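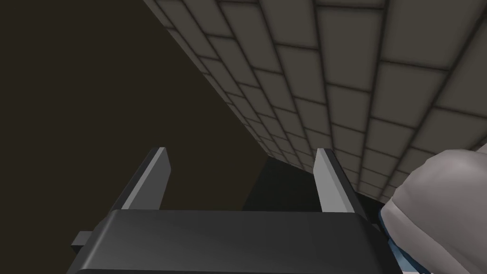
Tobias Halvorsen

Figure 2. Computer rendering.

4. Registration and the Daily Life of Minority Congregations

The legal standing of a religious minority is often judged by the wording of a constitution. In Kisia, the constitution grants freedom of worship to all residents, and no law passed in the period under study withdraws it. The conditions under which congregations meet are set at a lower level, by the rules that govern the registration of buildings. This section considers how those rules were applied in the districts of Tirnance and Jisitel.

Under the registration act, a congregation must renew its permit every two years. The application is filed with the district office and must include a floor plan, proof of tenure and a list of adult members. The office has 30 days to reply. If it does not reply, the act says nothing about what follows, and the two districts filled this gap in different ways. In Tirnance, silence was treated as consent, and congregations continued to meet. In Jisitel, silence was treated as refusal, and the police were free to close a building on the following day.

The records reviewed for this study contain 883 applications from the two districts. Most were filed by small Protestant and Orthodox congregations, and the remainder by Baha'i and Yazidi groups. Outright refusals were rare in both places. Delay was far more common in Jisitel, and it fell most heavily on congregations that rented their premises, as landlords were unwilling to sign a new lease while a permit was pending. Several groups moved their services into private homes, where a separate rule limits gatherings to 15 persons.

Interviews with clergy support this reading of the records. Few of those interviewed described open hostility from neighbors or officials. They spoke more often of the cost of repeated travel to the district office and of the difficulty of planning a wedding or a funeral. The member list caused particular concern. Families with sons in public employment often asked to be left off it, and a congregation that fell below the required number could then lose its right to apply at all.

Park has argued that rules of this kind should be counted as a form of pressure even where no official intends harm. The evidence from Jisitel is consistent with that view. It does not show whether delay contributed to emigration, a question taken up in Section 5 with the use of parish registers from December onward.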